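# Counter notes, part two: the toaster oven corner

The first round of this dealt with the drawers. This one covers the stretch of counter from the toaster oven to the back corner, which has been the worst-organized part of the kitchen for as long as I have lived in it.

The constraint is the oven. It's deep, it needs air at the side where the vent slots are, and it's too heavy to move every morning. I tried it at the far end in June and the cord wouldn't reach the outlet without crossing the prep area, so it went back to the left. Everything else gets placed relative to it.

Rules I settled on:

- Nothing touches the vented side. I leave 2 inches before the cutting board starts.
- Dry goods go against the back wall, tallest toward the corner.
- Anything used less than once a week goes in the cabinet.
- The towel comes off before the oven gets switched on.

The last rule exists on account of me. A flat, smooth top is a shelf as far as my hands are concerned, and I have parked mail, a phone and a bag of rolls up there. Lai-ching Ng, who shares the kitchen, suggested I stop pretending and assign the surface one item. It's now the towel's place while the oven is cold.

Containers took longer. I had been decanting everything into matching Cassim tubs, 50 ounces each, and it was a mistake for cereal. A full box doesn't fit, so you end up storing the tub plus a box with a third of the contents in it. I've stopped decanting cereal. It stays in its own package next to the utensil holder, and the tubs went to Tsz-kin Yip, who bakes and has a use for them.
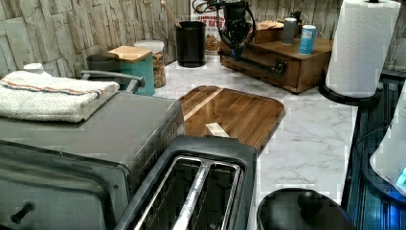
What remains in canisters is the stuff that goes stale or that I reach for daily. Square ones waste less depth than round ones, but a lid that overhangs its body cancels some of the gain, so measure the lid and not the base when you're planning a row. I measured the base. The row came out longer than my sketch and I had to push the corner items back.

Clear jars I'm less sure about. Being able to check the level from the side is useful. On the other hand, the seal on one of my Javumell lids has started to lift — I press it down, it comes back up — and I haven't found replacements sold separately.

The slatted wall behind all this is still a nuisance to clean. Flour gets into the gaps and a cloth won't follow it. A dry paintbrush works, then the vacuum with the narrow nozzle.

Next up is the shelf under the sink, once I've bought a tray that fits around the pipe.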